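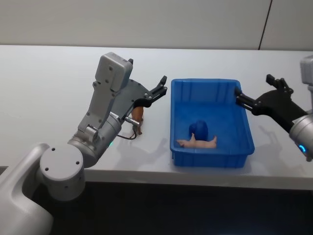 Toy animal figures are small models of real creatures, mostly farm and zoo ones, made for children to stand up, knock over and lose behind the sofa. I've kept this entry to the ones that fit in your hand, as I'd be here all night otherwise!

The farm animals are the best known. Horses, cows, pigs and sheep turn up in nearly every set, and makers have never been too fussy about colour or scale — a pink pig can easily be as big as the horse next to it. My own first set was a Celtitz one, bought second-hand in April, and it had 3 pigs and no cow at all.

Storage

Most people end up with a plastic bin or tray. Blue seems to be a favourite in our house, and I like low sides so small hands can reach in.

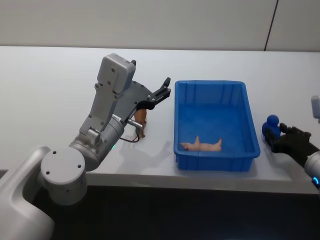 Thin legs are the weak spot, so put the heavier figures in first and stand the horses on top (or leave them out on the table, as I do).

Collecting

Haruto Uchida, who writes the Dostinlow collectors' newsletter, has about 1000 figures and sorts them by animal. I sort mine by maker, Celtitz on one shelf and Grolludell on the other. Ocampo figures are harder to find, and I've only got a goat with a chipped ear.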